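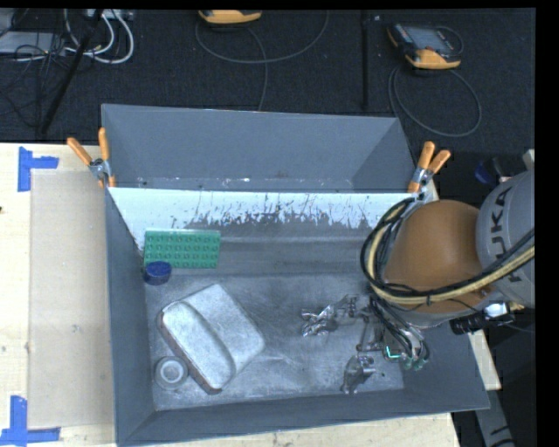 I bought my first race car for less than what I now spend on tires in a season, and I still think about it every time I load the trailer. It was a tired little hatchback with a cage welded in by someone who was clearly in a hurry, and it had raced at every low-budget event in three counties before it landed in my driveway. My neighbors were very nice about it. The car was not quiet.

What I want to talk about is what came after, because last September I finally did the thing I'd been putting off for years and signed up for the long one at Skidell. Fourteen hours on a track I'd only ever seen from the spectator hill, in a car I'd put together mostly in the evenings, with three co-drivers who were too polite to ask whether I'd torqued everything. (I had. Twice. And then I lay awake wondering about the left rear anyway.)

If you haven't been to Skidell, picture a road course that somebody draped over a farm. It goes up, it goes down, and there's a blind left over a crest called Gwynne that everyone warns you about in the paddock. People will walk over while you're eating a sandwich just to warn you about Gwynne. The advice is always the same: turn in before you can see anything, and for heaven's sake stay on the gas. The first time through I did neither, and a little red coupe went by me on the outside like I'd stopped to read a map.

Endurance racing at this level is a funny thing. The entry is big, the cars are old, and the speed differences are enormous. There were proper builds with carbon splitters and matching fire suits, and two rows down there was a station wagon with a kitchen timer taped to the dash. We were somewhere in the middle. Our number was 263, chosen for no reason other than that the rolls of vinyl we had made those numbers easiest to cut, and by the end of the day I'd grown so fond of it I've put it on my cooler.

Practice went fine, which worried me. Qualifying doesn't really matter in a race that long, so we sent out our slowest and most sensible driver (me) and started well down the order. The green flag came at eight in the morning, with the fog just lifting off the low end of the track, and I remember thinking the pace lap was the prettiest thing I'd ever seen through a cracked windshield.

Then it got busy! You spend your whole first stint looking in the mirrors. Faster cars come up in bunches, and the trick, which took me nearly an hour to learn, is to do nothing surprising. Hold your line, point them by if you can spare the hand, and get back to your own driving. I kept trying to be helpful and moving over, and all I managed to do was confuse people. One of my co-drivers got on the radio and told me, very gently, to stop being a gentleman.

Our first pit stop was a mess. We'd practiced driver changes at home, in my garage, with a stopwatch and a pizza on the workbench, and we'd got pretty slick at it. None of that prepared us for doing it with fuel cans out and a marshal watching and the drink hose wrapped around the shifter. I climbed out with the radio cable still plugged in and nearly took my own helmet off the hard way. After that one we slowed everything down and each stop got quicker, and I don't fully understand why that works but it does.

By lunch we'd passed a lot of cars just by staying on the track. By midafternoon we were having a proper fight with a team from Costa, a little shop a couple of hours south of me that builds suspension parts and runs its own car to prove they hold up. They were faster than us down the back straight and we were faster everywhere you had to turn. For two straight hours the gap never got bigger than half a lap. I've never been so nervous sitting in a folding chair.

The trouble arrived late, with the sun going down, right when I'd got back in. There was a vibration under braking that I felt in my feet first and then in my teeth. I did what every driver does and pretended it wasn't there for three laps. Then I got to the bottom of the hill, pressed the pedal, and it went a good deal farther than I was used to. In we came. The front pads were down to almost nothing on one side, and the rotor had gone a color I'd only seen on exhaust pipes.

We had spares. We'd bought a set of Verkov pads on a whim the week before, and I'd grumbled about the money the whole drive up. I take it all back. The change cost us eleven minutes and the fight with Costa, who went sailing off into the dusk, but the car stopped straight and true for the rest of the night, and I got to drive Gwynne flat for the first time, in the dark, with just our silly yellow headlights showing me the curb. I yelled inside my helmet. I'm told the radio button was stuck on.

We finished with 142 laps. I won't pretend that put us on the podium, but we beat the station wagon (barely!) and the engine was still turning under 3000 rpm at idle with no worrying noises, which for that engine is a triumph. The Costa crew came over afterward with a bag of oranges and wanted to see our worn-out pads. We passed them around like a baby picture.

I've had people ask me since then whether it's worth it, all the evenings and the money and the skinned knuckles for one day of driving, and then you only get a quarter of the driving yourself. I never have a good answer ready. Mostly I tell them about the fog on the pace lap and they nod and change the subject.

The car is up on stands again now. The rear bushings need doing, the seat is coming out so we can move it back a notch for our tallest driver, and I've got the entry form for next year's Skidell stuck to the refrigerator. I'm starting on the driver's side this weekend, if I can find where I put the good ratchet.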